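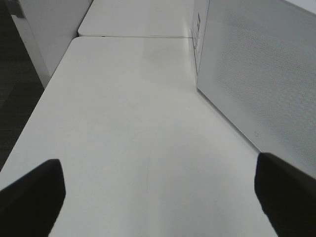 Huketti Publishes Results of Wrist Camera and Finger Comparison for Small Parallel Grippers

Friday, October 3, 2025

Huketti, a maker of end-of-arm tooling for light assembly and laboratory work, today released the results of a bench comparison covering three sets of gripper fingers and two wrist camera positions. The tests were run on one arm with one controller, the Uvirik, and used the same task list for every combination. The full report and the raw logs can be requested from the Huketti applications desk.

The comparison was set up to answer a question that comes up in most customer orders: whether a finger set that holds well also leaves the wrist camera enough open view to line up the next pick. Finger makers usually publish grip force and stroke. Camera makers publish field of view. Figures for the two parts mounted together are harder to find, and a buyer often learns how they fit only after the brackets have been cut.

Equipment under test

The three finger sets were the Huketti short rounded finger in matte black, the Huketti long flat finger, and a molded finger supplied by Šimek. All three bolt to the same gripper body without an adapter. The two camera positions were a low mount, close behind the finger base, and a high mount, set farther back on the wrist and tilted forward. The camera, lens and cable were the same in both positions.

The work area was a pair of white tables butted end to end, under soft overhead light. White surfaces were chosen on purpose. They give a vision system very little texture to work with, and they make differences in exposure between the two camera mounts easy to see. A white device housing with a perforated mesh face stood on the table as a fixed obstacle, so that the arm had to approach with one finger close to a flat wall. The fine hole pattern of the mesh also served as a focus check.

Test method

Each of the finger and camera combinations ran the same four tasks:

Approach to an open area of the table with the fingers apart, followed by a hold.
Pick of a small flat part from the bare surface.
Pick of a small flat part beside the housing.
Travel across the seam between the two tables at low height, with the camera reporting the seam position.

A total of 675 trials were logged. The controller recorded finger position, motor current and arm pose, and one camera image was stored at each hold point. A trial was scored as a pass if the part was lifted and was still in the fingers after a 5 second hold. For the approach and seam tasks, a pass required the reported position to fall inside the limit set before testing began. Limits were not changed during the run.

Between combinations the camera was calibrated again from a cold start. Exposure was fixed for the first half of each run and automatic for the second half. Logs from the two halves are kept separate in the report.

Results

The short rounded finger with the high camera mount gave the best overall result. In this combination the fingertips enter the view from the two lower corners and leave the middle of the picture open when the gripper is apart. The controller could find the table edge and the seam without masking out the fingers first.

The long flat finger held parts more firmly in the open-table pick, but it covered more of the view. With the low camera mount it hid the target during the last part of the approach, and the controller had to finish the move on the last known position. Of the failed picks logged for this finger, 21 were traced to that final blind stretch. The same finger with the high mount lost the target much later and recovered most of the difference.

The Šimek molded finger placed between the two Huketti sets on the open table. Beside the housing it did better than the long flat finger and slightly worse than the short rounded one. Its softer tip tolerated light contact with the wall. The Huketti short finger has no such give, and the approach path had to be offset to keep the tip clear of the housing. Users who expect frequent side contact should take this into account.

Automatic exposure caused more trouble than expected. Against the white tabletop, the black fingers pulled the exposure up, and the center of the table lost contrast. Faint surface marks and the seam line were then harder to separate from the background. Fixed exposure removed the problem in both camera positions. Huketti will ship its camera bracket kit with fixed exposure as the default setting.

Controller observations

All runs used Uvirik controller software with no custom changes. Motion was repeatable through the full set. Two items were reported to the supplier. The first is a delay of nearly 36 milliseconds between the finger position log and the camera time stamp, which must be corrected before the two records are compared. The second is a menu fault that clears the saved camera offset when the tool is renamed. Both can be worked around, and the steps are given in an appendix to the report.

Limits of the comparison

The tests covered light, rigid, flat parts only. Fabric, bags, round stock and parts with a wet or oily surface were outside the plan. One arm was used, and no claim is made about other arms or about higher speeds. Finger wear was not measured. The lighting was even, and results under direct lamps or daylight may differ.

A second round is planned at the Britodora test hall later in October. It will add dark table surfaces, a second lens and a narrower version of the short rounded finger. The pass limits and the task list will stay the same so that the two data sets can be read together.

Availability

The short rounded finger set and the high camera bracket are in stock and can be ordered separately or as a kit. The long flat finger remains in the catalog and is recommended for use with the high bracket. Drawings for all mounting hole patterns are included with the report.

About Huketti

Huketti designs and builds gripper fingers, camera brackets and tool changers for small robot arms. Its products are sold to assembly shops, test laboratories and system builders.

Press and technical contact

Huketti Applications Desk
Requests for the report should state the arm model, the gripper body and the type of part to be handled.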